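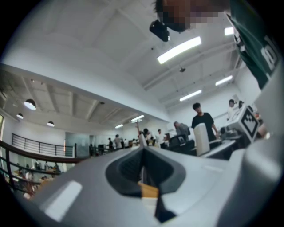 A hand-held gripper on the upper floor of the Illton shared workshop, with desks and workstations behind it.

Members of the Illton shared workshop have finished the second version of a hand-held gripper they have been building since February, and plan to put the design files online once the assembly notes are done.

The tool is held in one hand and closed with a trigger. It carries a wide-angle camera that looks down over the body toward the fingers, so that whatever the person does with the gripper is recorded from close up. The recordings are meant for training a small tabletop arm, named Nilari, which the same group is putting together from a kit and salvaged motors.

"We wanted to teach the arm without having to drive the arm," said Veronika Csonka, who drew the housing. "You pick things up the way you would anyway, and the arm gets the data later."

The first version came out of the printer in 16 parts. Csonka cut that to 11 by joining the two halves of the body. Parts have cost the group $237 so far, most of it for the camera and lens. Printing was done on the workshop's own machines at the members' rate.

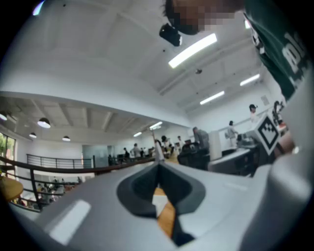
Testing has been going on upstairs, between regular bookings. Members have recorded 2518 short clips of simple tasks such as lifting a block, turning it over and setting it down again. Sándor Rácz, who handles the software, said close to a third of the early clips had to be thrown out when the camera clock drifted from the trigger sensor. A new cable and a rewritten logging script have fixed most of that.

Square printed markers help the software work out where the tool is in the room. Rácz said bright ceiling lights still wash out part of the view in some positions, and he is trying a shorter exposure.

The fingers are the next thing to change. The current pair is too stiff for anything thin, like a playing card or a washer, and Csonka is printing a softer set with a ribbed back. She also wants to move the trigger closer to the palm, as several testers complained of sore hands after long sessions.

The arm itself is further behind. Its shoulder joint was rebuilt last month after a gear stripped, and the wrist is still waiting on a bearing.

An open build night is set for Friday at 7 p.m. Visitors can try the gripper and do not need to be members. Anyone who wants to print a set of parts should bring their own filament.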